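Chapter 4
Where Does the Floor Space Go?

I grew up in a house in Drundano where you had to turn sideways to get past the table if anybody was sitting at it. My mother had measured the room before she bought that table, and it fit! What she hadn't measured was the room with six of us in it, chairs pushed back, somebody reaching for the salt and somebody else heading for the stove. That's the subject of this chapter, and I'll admit it's my favorite one in the book.

In Chapter 3 we worked with plain area, length times width, and you got pretty good at it (I hope). Now we're going to split that area up. Planners talk about occupied space, which is the floor your furniture stands on, and circulation space, which is the floor you walk on. A third kind, use space, is the bit you need to pull out a chair or open an oven door. Use space and circulation space can overlap, and most of the arguments in family kitchens happen right where they do.
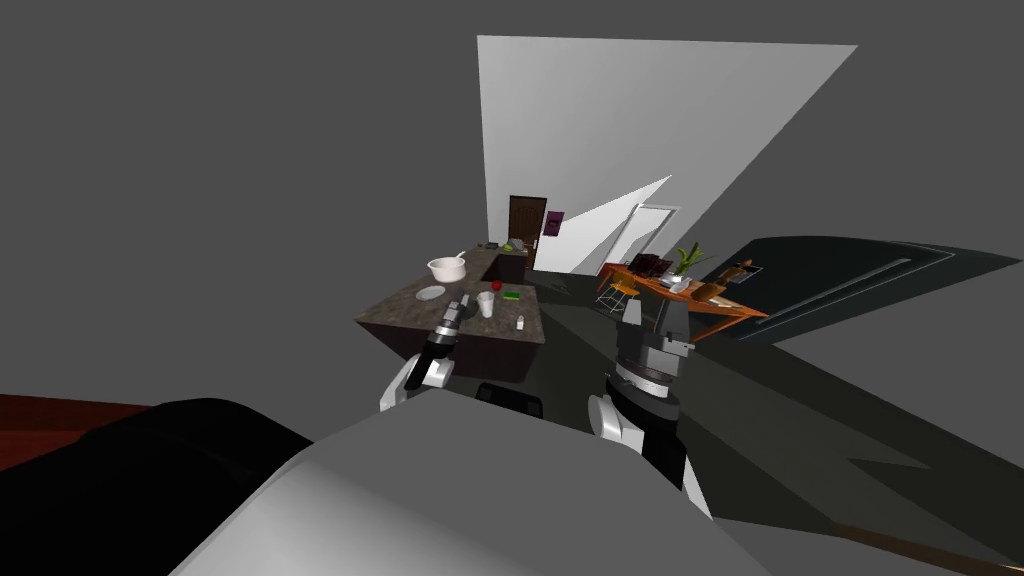 Figure 4.1 A kitchen and dining area, computer rendering.

We'll be coming back to two homes all through the chapter. The Fortin house has 2,009 square feet and the Jiltar apartment has 1,654, so you'd expect the house to feel roomier. I've walked through both plans with a pencil, and I'd pick the apartment every time. The Fortin plan spends a lot of its floor on hallways, including one that's only 39 inches wide and leads to a closet. The Jiltar kitchen has 130 square feet and you can cross it without bumping into anything.

Before you go on to Section 4.1, grab a tape measure and some scrap paper. Sketch the room where you eat, then draw the path you take from the door to the sink. Do it again on Sunday, or whenever your place is fullest, and draw the path people really take. Keep both sketches, you'll need them for Exercise 6.

4.1 Occupied Space

Start with the big things that don't move.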